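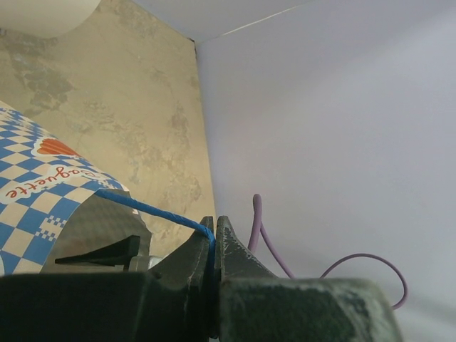
Paper baguette bag with blue-and-cream check and red cursive lettering; blue twisted cord.

Paper and String: Everyday Wrapping from the Jara Collection

The Jara Collection of Household Paper holds more than 400 bags, wrappers, labels and lengths of cord from bakeries, grocers and market stalls. Most were made to be used once. They came to the Collection from kitchen drawers, shop counters and private homes, and they are kept as a record of how ordinary goods were carried and stored.

This gallery page accompanies the display Paper and String, which opens on Tue 1 September in the Lower Reading Room. The display was selected by Celeste Daza, Curator of Printed Papers, with catalog entries by Tuulikki Laaksonen.

Bakery bags

The long, narrow bread bag is among the most common forms in the Collection. Its printing is often limited to a few strong colors, and the name of the loaf may be given more space than the name of the shop. On the bag shown on this page, the word "Baguette" runs across a white ribbon-like banner, with a red-orange heart-shaped logo above the lettering. The ground is a checkerboard, and a finer band of smaller checks appears along one fold.

Checks, stripes and gingham have a long association with table linen, and printers of bakery paper have borrowed from them freely. A repeating pattern also has a practical advantage on a bag, as it remains recognizable when the paper is folded, rolled down or partly covered. Visitors may wish to compare the checked bags in case 2 with the plain brown and white examples beside them.

Bags are displayed in the condition in which they were received. Creases are not pressed out unless a fold is likely to tear, and crumbs and flour are removed with a soft brush before storage. A bag that has been opened, emptied and folded again is cataloged with its folds noted, and the folds are kept in the same order when the bag is put away.

Cord, string and twine

String was rarely thrown out while there was any length left in it. The Collection includes cotton, jute, paper and synthetic cords, among them plain white baker's twine, two-color twists and a number of bright single-color braids. Blue and red are the colors most often found in the donated material. Green is less frequent, and there is very little yellow.

Cords are stored loosely coiled in shallow trays. Knots are left in place. Where a cord and a bag were received together, they share a catalog number; in all other cases they are entered separately, and showing them side by side should not be taken to mean that one belonged to the other.

Rocío Montecinos, who prepared the cord section, has arranged it by method of making. Twisted cords come first, followed by braided ones, and then by flat tapes and ribbons. Short samples are mounted on gray card at the end of the case so that the strands may be seen from both sides.

Labels and closures

A smaller group of material concerns the closing of packages: gummed labels, paper seals, wire ties and folded tabs. The sheets of seals given by Abilio Mateos are complete and unused, and form the largest single gift in this group. They are shown in case 4, with the backing paper turned up at one corner.

The group also holds printed instructions for shop staff on folding and tying. These were intended to hang beside the counter, and several still have a loop of string through the upper edge. Transcriptions are available in the binder on the reading table.

Using the Collection

The catalog may be searched at the terminal in the Lower Reading Room. Each entry gives the material, the printed text, the colors and the source of the gift where this is known. Printed words are transcribed in the original language and are not translated in the main entry.

Items that are not on display may be requested by appointment. Requests should be made in writing and should include the catalog number. Readers are asked to use pencil, to keep food and drink outside the room, and to leave folded papers folded. Staff will open a bag or wrapper on request if its condition allows.

School and adult education groups are received in the mornings. A handling set of modern bags and cords is provided for groups, and may be folded, tied and untied without restriction.

Offers of material

The Collection continues to accept bread bags, confectionery papers and string of all kinds. Donors are asked to note where an item was obtained and, if possible, the year. Please do not flatten, tape or laminate papers before sending them. A good single example is preferred to several copies of the same design.

Inquiries should be addressed to Emiliano Aravena, Registrar, Room 252.

Display text: Celeste Daza and Rocío Montecinos. Catalog: Tuulikki Laaksonen.
The display remains open until the end of April. Admission is free.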